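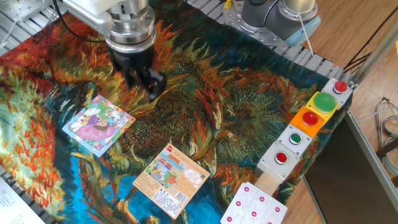 The first thing Elfriede Egger told me when I walked into the lab at Bandorham was to keep my elbows in. The second was that I could have a turn.

I'd come to find out why anyone would teach a robot to press buttons on top of a Van Gogh. Well, a fabric mat printed in the style of his sunflowers, all rust and mustard and swirls. The team calls the project Paltach, and the idea behind it is one I could follow, and I'm a person who still gets lost in my own phone settings. Most robots learn a job in a very plain setting, on a gray table with good light, and then fall to pieces the moment you put down a tablecloth. So Egger's group decided to start with the tablecloth.

They recorded 3,000 practice runs, with a person guiding the arm each time. Press the big green dome. Press the little red one. Pick up a puzzle card and set it down somewhere else. Between batches they swapped the mat for another pattern, and they had 16 to choose from (I asked whether the sunflowers were her pick, and she said she would have gone for something with fewer petals).

Then they trained a second version of the same software on the same number of runs, all done on plain gray. Both got 702 test presses on a mat neither had ever met, a loud plaid thing that Egger's colleague Kofler found in a remnant bin. The one raised on busy mats missed far less often. What surprised the group was where the other one went wrong. It usually headed for the right button and then stopped short, hovering a finger's width above, as if it couldn't decide where the table was.

I love that detail! I've done the same thing on a dark staircase.

My own turn went badly. You steer the arm with a handle that feels a bit like a heavy joystick, and there's a tiny delay that makes you overcorrect. It took me six tries to land on the yellow box with the green dome, and I came in so crooked that I slid off the side twice. Egger kept the recording anyway. She likes a few clumsy ones in the pile - the software seems to get better at recovering when it has watched somebody wobble.

There are things it still can't do. Shiny mats throw it off, and so does a card lying half over another card. In August the group wants to take the whole setup to Gronness, where a partner lab has different lights and a different arm, and see how much of the learning survives the trip. Kofler thinks most of it will. Egger has bet him a lunch that it won't, and she's already picked the restaurant.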